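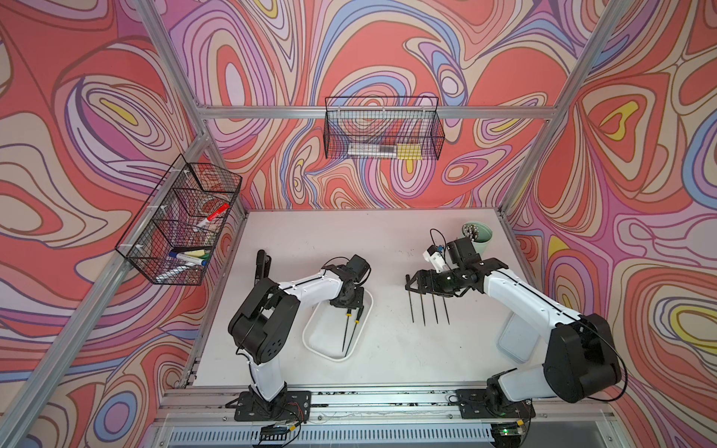
Wall pattern randomization results, November 2022

kinum_lab
Finally got numbers! We trained two policies on 2000 demos each, one set with plain walls and one with a new busy print every 80 episodes. Same arms, same table. In a room neither had seen, the swirly-wall policy won by a mile (I cheered out loud).

rendach
Love it, but is it the walls? You also swap the cups and trays between sessions, right? I'd want those held fixed.

kinum_lab
Fair! Objects were shuffled in both sets, on the same schedule.

namow7
Not convinced. A random crop plus color jitter got us most of the way there with zero printing.

kinum_lab
We ran jitter too and it helped, just less. My guess is big curved edges fool the network in ways a color shift can't.

rendach
Guess or ablation?

kinum_lab
Guess, for now. Grayscale prints go up next, and I'll post all 2754 rollouts once they're labeled.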